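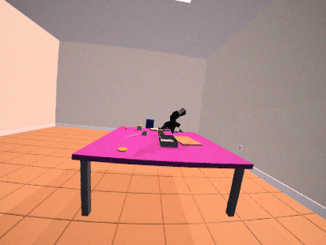
Simulate first and buy second, Kwok-wai Yang had told the planning meeting, and the purchase request went back with that one line written across it. Li-hua Shih, whose request it was, did not object. She had asked for two arms, two tables and a set of grippers for the Udbridge site, and she agrees now that the list was drawn up in the wrong order.

Home Projects Equipment Interviews Archive Contact

Shih plans equipment for the Udbridge handling cell. Her first budget was built the way most are built, from a supplier's price sheet. The arm was the largest line, so it got the most attention. Tables, trays, fixtures, cabling and floor work were grouped under a single heading and given whatever was left.

"The arm price was accurate to the dollar," she said. "Everything else on the page was a guess. When we worked it through properly, the guesses came to more than the arm."

The second budget started from a model of the cell: one table, one arm, one open tray, and a small set of objects of different shapes. Cubes, a ball, a thin stick and a flat disk cover most of the geometry she expects in the first year. The model has no guarding and no operator station. Those are handled on a separate drawing, which she thinks is a weakness.

She was asked what the model had changed in the order.

"Arm position, mainly. We had it at the front corner in the old layout because that made the cabling shorter. In simulation we moved it to the far side of the table and ran the same picks. The tray went directly in front of it. Reach to the near edge got worse and reach to everything else got better. That decided the table depth, and the table depth decided which table we could buy."

Flat parts were the other finding. A cube gives a two-finger gripper something to close on. A disk lying on a tabletop gives it very little, and the approach has to be nearly level with the surface before the fingers can get hold of the rim. Shih ran 200 trials on flat parts alone with the standard fingers, then repeated them with a thinner pair. She would not give the success rates for publication, but the thinner fingers are now on the order and a suction tool has been moved to the optional list.

"I would not trust the contact numbers from a simulator to set a cycle time," she said. "I trust them to tell me that one finger is worse than another. For a purchase decision, that is usually enough."

Quotes were taken from two integrators, Cestska and Dirnen. Cestska offered a complete cell at a fixed price, with delivery in November. Dirnen priced the arm, controller and gripper separately and left the table and fixtures to the buyer. Shih prefers the second arrangement, on the grounds that the fixtures will change at least twice in the first year and she does not want to pay an integrator for each change. Yang favors the fixed price.

"He is looking at the risk of overrun and I am looking at the cost of changes," she said. "Both are real. We have not settled it."

Her working rule is to hold back a sum equal to 60 percent of the arm price for everything that touches the part: fingers, trays, boards, locating pins and spares. The earlier budget had less than half of that. She also lists commissioning in hours, as a separate line, and has put down 100 hours for the first cell. Training is not included in that figure. Neither is the time needed to match the simulated table to the real one, which she expects to be slow work – lighting, surface color and camera height all have to be checked, and the vision settings cannot be frozen until they are.

Surface color came up more than once. Shih keeps the simulated tabletop in a strong color so that objects separate cleanly from the background during early testing. The production table will be gray. She has scheduled a second round of vision tests on gray before the camera order is released, and regards any camera quote accepted before that point as premature.

A smaller site, Tsai, has asked to copy the Udbridge list as it stands. She advised against it. Their parts are longer and heavier, and the payload margin on the arm she selected would be thin once a gripper is mounted.

"They can have the model," she said. "Change the objects, run it again, and write a new list. It takes a couple of weeks. Returning an arm takes longer than that, and you pay the freight."

The revised request covers one arm, one controller, two sets of fingers and the table. The second arm has been deferred until the first cell has run a full quarter. Yang has the request on his desk, and the open item is still the choice between Cestska and Dirnen.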